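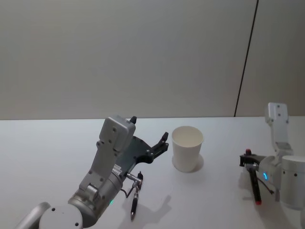 The work on the school library at Mendham has continued since our first report, and the second period of the grant is now closed. In this report we explain to the Givov Fund what was done with the books in other languages, what was not done, and what we ask for the next period. Most of the processing was moved from the corridor office to the back room, and this was a good change for us. The back room is a better place to look at a damaged spine than the old brown desk, where every pencil mark was lost. Since July all repair and labeling is done in this room, and the front desk is again used only for lending.

Progress report 2 to the Givov Fund
Home Language Books at Mendham School Library
Submitted November 20, 2019

Background

The fund knows the project well, so I will be short. Many of our students speak another language at home, and the library had for many years a small number of books in these languages, kept on a low shelf behind the atlases. They were not in the catalog. A student could find them only if he or she already knew that they existed. The grant was given for three purposes: to catalog the books properly, to repair those which can be repaired, and to buy new titles where there is a gap. A family lending scheme was added later with your agreement.

Cataloging

The target for this period was to have 500 titles in the catalog with full records, and we have reached it. By a full record we mean the title in the original script, the title in Latin letters, an English translation of the title, the author, the reading level and one or two sentences of summary. The summary is in English and also in the language of the book.

It was slower than we expected in the beginning. The catalog program, Flastlow, accepts accents and other scripts on the entry screen, but in the first weeks the search page did not find a word when the student typed it without accents. A child who looks for a Vietnamese title on a school keyboard will almost never type the marks. We wrote to the support desk and received a setting which must be turned on separately for each language. Now both ways of typing give the same result. The records which were made before the change had to be opened and saved again one by one, and this took a full week of work we had not planned.

The Arabic records are correct on the screen but the printed spine labels come out with the letters separated. For the moment we print these labels from a word processor and attach them by hand. It looks nice, but it is double work, and if the label falls off, the new one has to be made again from nothing. We would like to solve it before the end of the next period.

Reading levels were also a difficult point. The color stickers on our English books follow a scheme which was made for English, and it cannot simply be moved to Polish or Tamil. In the last report we promised to find one common scale. We did not find one which the language teachers could accept. In place of it we use three plain words on the label, "starting", "growing" and "fluent", and the teacher of the language decides. For languages with no teacher at school we ask a parent who reads the language well, and the record says that the level is provisional.

The Ngô Collection

Shortly after the first report, the library was offered a family collection of Vietnamese and French books, which we call the Ngô Collection. It was not part of the original plan. We informed the fund at that time and were told that we may use hours of the project for it, if the main target is not affected.

The boxes contained picture books, school readers, poetry, a long series of folk tales and many cookbooks. The condition was mixed. The picture books were well used, with loose pages and some crayon. The poetry was nearly as new. We kept everything suitable for our age groups and, with permission of the family, passed the rest on to the town library.

The folk tales are now the most borrowed books in the whole project. Students who do not read Vietnamese also take them for the illustrations, and one English class has used them for a writing exercise in which the students invented the text for the pictures and afterwards compared it with the real story. I did not expect such a use when we accepted the boxes.

One question stays open. The family would like the collection to stand together on one shelf with its name. Our rule is that books stand by language and level, so that a student can find the next book without help. At present the books have a small bookplate inside the cover with the name of the collection, and they are placed among the others. The family has seen this and is thinking about it.

Repairs

Repairs are limited to what can be done with paste, Japanese paper, book tape and patience. We do not do sewing. In this period 25 books were repaired and returned to the shelf. Another group is waiting, mainly large picture books whose covers have come away from the text block. For these we need a press which is wider than ours. Until now we use a drawing board with heavy dictionaries on it, and the result is acceptable for small formats but not for large ones, where the corners lift.

I should report also a mistake. In the early part of the project we used a glossy tape on the inside hinges of several readers. It has become stiff and now pulls the paper. We have stopped with this tape and removed it where it was possible without damage. In two readers it was not possible, and we have ordered replacement copies from the library's own budget, not from the grant.

Family lending

The family lending bags were started in the period and 7 families take part at this moment. A bag holds several books in the home language, one or two in English, and a card on which the family may write what they liked. The bag goes home for two weeks and can be renewed once.

The number is lower than we wrote in our plan. We think there are several causes. The letter of invitation was sent only in English in the first round, and it was too long. It also spoke of "replacement cost" in the second paragraph, and some parents told us at the school gate that they did not want to be responsible for expensive books. The new letter is half a page, is translated, and says clearly that there is no charge when a book is lost or damaged. It went out at the start of November, so it is too early to say anything about the effect.

The cards have come back with more writing on them than we hoped. One mother wrote that her father reads the books aloud on the telephone to his grandson, with a second copy which he has found in his own town. Another family asked for books about football and "not so many rabbits". We have put this request on the purchase list.

Purchases

New titles were bought in Polish, Tamil, Arabic and Portuguese. The Polish and Portuguese orders came complete. The Tamil order was delayed and arrived with a few titles exchanged for others by the seller, all usable. A part of the Arabic order is still missing, and we have not paid for it.

We buy now less from general lists and more from the wishes of students. A sheet hangs next to the returns box where they can write a title, an author or only a theme. Not every wish can be followed. Comics are asked for in all languages, and we have agreed with the language teachers that comics may be bought if the shelf has also other books of the same level.

Budget

Spending is in line with the plan, with the exception of two lines. Cataloging hours were higher, for the reason explained above, and travel was lower, as the training day for Flastlow was given online. After these two changes there remains $500 which was not spent in the period. We ask permission to carry it over and to use it for the wide book press and for paper supplies. The detailed table with the receipts is sent separately to your office.

Plan for the next period

Our first task is to find a working solution for the Arabic spine labels. If the support desk cannot help, we will test another label printer which a neighboring school is willing to lend us.

After this we will work on the waiting repairs, beginning with the books which are requested most. The catalog shows the requests now, so the order does not depend on my memory.

For family lending we would like to have bags in each of the languages in which we have enough books at the "starting" level. The Tamil shelf is still weak there and will get the greater part of the purchase money.

We also plan a short guide for new staff on how to make a record in a language they do not read: where to look for the author's name, how to copy the script correctly, and whom to ask. At present this knowledge is in our heads and on a number of yellow notes inside the lid of the label box. A draft will be ready in the spring and we will gladly send a copy if other schools supported by the fund can use it.

Two points on which we need an answer from you

We ask for your decision about the carried-over amount, if possible before the winter break, as the supplier of the press holds the price only until then.

We ask also if the Ngô books may be counted in the next report together with the purchased books or must be shown separately. In this report they are included in the catalog figure but not in the purchases.

Submitted by the librarian, Mendham School Library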